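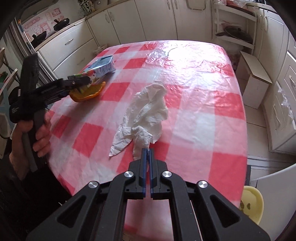

Cleared the kitchen table before lunch. The checked plastic cloth has gone creasy again, so I'll look for a new one in October. A juice carton was on its side at the back, and there was a crumpled paper towel to pick up. Farah Goh rang at 3 to ask for the big pan on the counter. Told her she can have it once I've made the soup. Left the red paper cuttings up on the wall. Watered the plant, then walked to Kelmendi for bin bags and more kitchen roll.

Filed under: Home days
Last updated: October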